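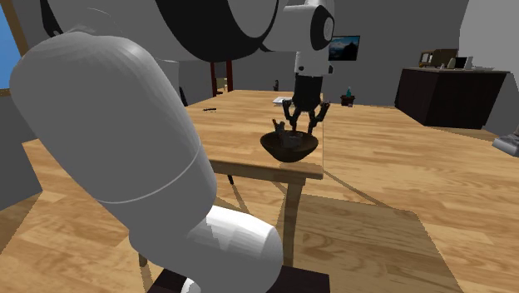
Why does bread go stale?

Search Votum Kids... Go

Not just drying out - that's the suprise. Starch in the crumb firms up as it cools, and a fridge speeds it along. So, bread bin. Or the freezer.

Haruna Hirose bakes 400 loaves a day at Sarna, in Draltville. Her fix for yesterday's crust? Splash of water, hot oven, 3 minutes. Eat it quick - it firms up agian.
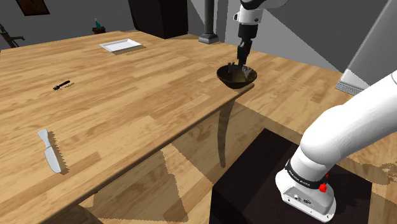
The bowl near the corner of the table.

Past it? Breadcrumbs. Or pudding.

Shares 3,633 | Comments 3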